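Packing bench operative (resealable bags), Flimelwood site

Reference: 104
Closing date for applications: 28 February 2018
Hours: part-time, mornings
Reports to: Rania Abu Hammour, packing supervisor

About the work

Fliltano packs small household and craft goods for mail-order sellers. The Flimelwood site handles loose items that arrive in bulk and leave in resealable plastic bags. There are 54 product lines at present and the list changes each October. The post is at the hand-packing bench, which takes the orders too small or too awkward for the filling line at Plisarthorpe.

Duties

Select the correct bag size from the job card.
Fill the bag by hand or by scoop and check the weight on the bench scale.
Press out excess air, close the zipper from one end to the other and test the closure with a light pull.
Apply the label square to the bottom edge, clear of the zipper.
Place finished bags upright in the outer carton, zippers uppermost.
Record rejected bags by fault: split seam, zipper not meeting, crease across the closure, dirt inside.
Wipe down the bench at each change of product.

A standard carton order is 3,000 bags and is shared between the bench staff. New starters are not given a target until training is complete. Training takes two weeks and is given by Edileuza Conceição, who also signs off the closure test.

What we need from you

Good close eyesight, with glasses if worn. Clear bags show creases and marks easily under the bench lights, and you will need to tell a harmless fold from a fault in the closure.
Steady use of both hands for repeated small movements.
Ability to read a job card in English and write figures clearly.
Previous packing work is useful but not required. Experience with food, seed or haberdashery packing should be mentioned on the form.

Conditions

The bench is height-adjustable and the work may be done seated or standing. Staff change tasks every hour between filling, closing and labelling. Overalls and gloves are supplied. Nail varnish and rings with raised stones are not permitted at the bench - both catch on thin film. Parking is free; the bus stops at the end of the site road.

How to apply

Forms are available from the site office or by post from Simone Coutinho, Staffing, Fliltano, Flimelwood. Please quote the reference number. Shortlisted applicants will be asked to attend a bench trial lasting one hour, which is paid. In the trial you will fill, close and label one small batch, then sort a mixed tray of sound and faulty bags. Speed is not scored.

Bags used in the trial are the same stock as on the bench: clear film with a coloured zipper strip.
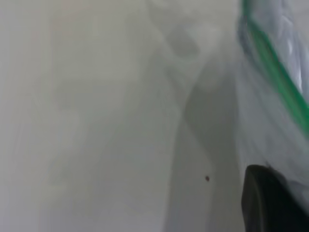

Applicants who cannot attend in the morning should say so on the form, and an afternoon trial will be arranged with Aparecida Moura.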